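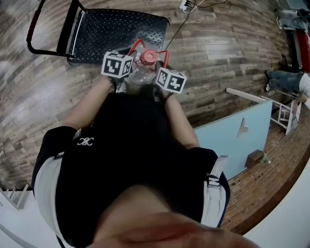

Wrist cubes or a glove for teaching a two-finger gripper to pick up bottles?

Home Questions Tags Members Log in

Asked in Grippers and hands, October 1, 2023

I've got two grippers on trial for the same arm and I'm having a great time with them, but I'm stuck on how to record the human side. The first is a Flinitz parallel gripper with flat rubber pads, the second a Cardoso with three curved fingers. The job is big clear drinks bottles with a plastic carrying handle round the neck, lifted from floor level with two hands.

At the moment I film from head height, looking straight down through a very wide lens, with a printed marker cube strapped to the back of each wrist. I love how cheap it is! The wrist positions look lovely in the middle of the view and then get wobbly when I reach out to the sides. A friend swears by a sensor glove. Has anyone tried both? And does either gripper cope with the handle, or should I go for the neck under the cap?

Yao-tsung Siu

2 answers

Answer 1 (accepted)

Stick with the cubes, at least for now. I ran a Biterel glove against cubes for most of July, and for a simple gripper the glove gave me loads of finger detail that I then threw away. Two fingers only need to know where the wrist is, which way it's turned and when to close.

Your wobble is nearly always the lens. A normal calibration model falls apart towards the edges with something that wide, so use the fisheye one, and take plenty of board shots out in the corners (I used 29, and most of my early ones were far too central). Check the cubes too. Every face needs a different pattern, left and right must not share any, and you want a clean white border round each pattern or the detector starts guessing. Matt paper, please, because glossy tape goes white under a ceiling light.

The other thing that bit me was the strap. If the cube can slide on your wrist, your numbers drift and you'll blame the camera for days. I do the strap up, hold still for 5 seconds over a fixed marker, record that as the zero, and do the same at the end of the session. If the two don't agree, I bin the session.

On the handle: with flat pads I'd go for the neck. Handles swing, and the flat pads on mine pinched one side and let the bottle tip. The three-finger type can hook a handle beautifully when it gets in underneath, it's a joy to watch, but it wants more room around the cap than you'd think. Do record some of each. Clear plastic is awful for depth cameras, so aim at the cap if yours is a bright colour, and let the arm work out the rest from there.

Answer 2

I've only used the Ellent controller so can't speak for the glove, but +1 for the fisheye thing. Also what rate are you recording at? If the camera and the arm run on different clocks you get a lag that looks just like bad tracking. I clap at the start and line it up by eye, not clever but it works ok. Grippers wise I had the Flinitz and wore through the pads, get spares.

Comment from Yao-tsung Siu: Redid the calibration with the fisheye model and the reach to the sides is so much better, thank you! Left and right did share one pattern as well, so new cubes are in the printer. Will try the clap. Still keen to hear from anyone who has got the Cardoso under a handle without knocking the bottle over.

Contact us | Terms | © 2023 | Back to top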